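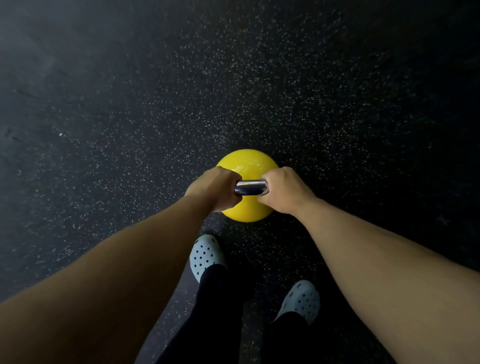

Lifting is a poor test of a robot arm if the load always hangs from the same point, a visitor remarked on the way in, and the head of manipulation at Stuvix agreed before the open day had properly started. The company had opened its Girkow site to suppliers and the public on a Friday in August. We spoke in the afternoon, between the second and third demonstrations, and again by phone the following week.

Stuvix builds two-armed handling machines for warehouses and small foundries. The current model, Javel, has a torso on a wheeled base, two arms with 7 joints each, and a pair of cameras in the head. Much of its training material is recorded by people. A person wears a camera at head height and does the task with bare hands, and the recording is later matched to the machine's own view.

"The head view is awkward," the head of manipulation said. "Your forearms fill the bottom corners and your hands cover the part you most want to see. But the robot's arms do the same thing to the robot. If I put a camera on a tripod I get a better recording of a problem the robot doesn't have."

Kettlebells came into the program early. They are cheap and hard to damage, and the mass sits well below the handle. With a two-handed overhand grip, the hands hide much of the bar and part of the rim of the bell. The software has to work out where the fingers are from the knuckles, the wrist angle and whatever length of handle is left showing.

"We had a version that did very well on boxes," the head of manipulation said. "A box has corners. With a round body and a polished handle, it placed the grip 22 millimeters off center and was completely confident. On a heavy load that's a rotation you don't want."

The error was traced to reflections. Highlights on a metal bar move when the camera moves, and the early depth estimate treated them as surface features. The team tried matte tape on the handles for a few weeks, then dropped it. Customers' equipment does not come taped.

The supplier of the wrist sensors, Okoth, had a bench at the open day with one unit taken apart. Each sensor reports force and torque 270 times a second. On Javel the readings are compared between left and right during the first part of the lift, while the load is still on the floor. If the two sides disagree beyond a set limit, the arms let the tension off and the grip is planned again. In the demonstration this took long enough that several people asked whether the machine had stopped.

"It hadn't," the head of manipulation said. "It was replanning. We could make it faster and we've chosen to leave it slow while people are standing near it. There's a light for that state, but it's on the back of the torso, so the audience couldn't see it. That will change."

I asked how many recordings are needed before a new object is usable. The answer was 30 for something with a plain handle, more where the handle is part of the body. Half of those are deliberately varied in stance and distance. Foot placement matters more than the team expected: one foot ahead of the other turns the hips, the shoulders follow, and the two hands arrive at the bar at slightly different angles. Javel has no feet, so the stance is recorded and then removed from the motion at a later stage.

"Removing it is the part I'd like more staff for," the head of manipulation said. "A person leans back to balance. The base doesn't need to do that in the same way, it's heavy. If you copy the lean you've used up half the reach of the arms for nothing."

Floors were another subject. Speckled rubber gives the cameras plenty of texture to track, and results on it are consistently better than on sealed concrete. The published figures for Javel are from concrete. The rubber results are kept for internal use – the head of manipulation considers them flattering.

The third demonstration began late. Javel completed the lift at the second attempt, after one replan, and set the load down inside the marked area. Questions from the audience were mostly on price and battery life. Stuvix does not publish the price. Battery life depends on the duty cycle, and the company will quote it for a specific site on request.

The next open day at Girkow will use a different load, with an offset handle. Registration is through the Stuvix site office.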